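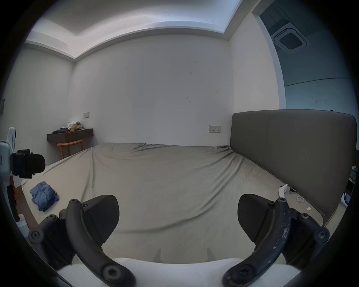 2 min read

May 25, 2018

The Stistside home manipulation program collects its examples in bedrooms, kitchens and hallways that people use every day. Katalin Somogyi, who directs collection for the program, regards this as its central commitment. "A learning system trained on tidy rooms will expect tidy rooms," she said in an interview at the program's offices. "We ask our operators to leave the sheet wrinkled and the clothes where they were left."

Each operator works with a hand-held gripper whose two jaws are opened and closed by hand. An operator performs a household task from beginning to end, and the recording becomes one example. The bedroom set, known internally as Wogan, has a target of 2000 examples. Ms. Somogyi expects collection to close in June.

Bedrooms were added to the schedule later than kitchens, and the program had underestimated them. Cloth is the principal difficulty. "A cup has one shape," Ms. Somogyi said. "A shirt that has been dropped on a mattress has a different shape every time, and the sheet under it moves as well." Small articles present a separate problem. A hair tie lying flat on a bed offers very little for the jaws to close on, and operators are instructed to approach it slowly and from above.

Nuwan Kodikara trains the operators. New staff complete 20 practice runs before any of their work is accepted, and he reviews each run with them. The most frequent fault, in his account, is haste. "People are very good at picking things up, and they do it without thinking," he said. "We need them to do it at a pace the system can follow — and to keep the jaws in view from start to finish."

Failed attempts are kept. If an operator misses an item and tries again, both attempts remain in the recording and are marked by the review team. Mr. Kodikara said that an earlier set, Avis, had been edited to remove such attempts, and that the resulting system did not recover well when a first grasp went wrong. The practice was dropped after 300 examples.

Asked how rooms are chosen, Ms. Somogyi said that residents apply to take part and that a written agreement is signed before any visit. No room is recorded for more than 5 days. Residents may ask for any recording to be withdrawn, and the program deletes it without requiring an explanation.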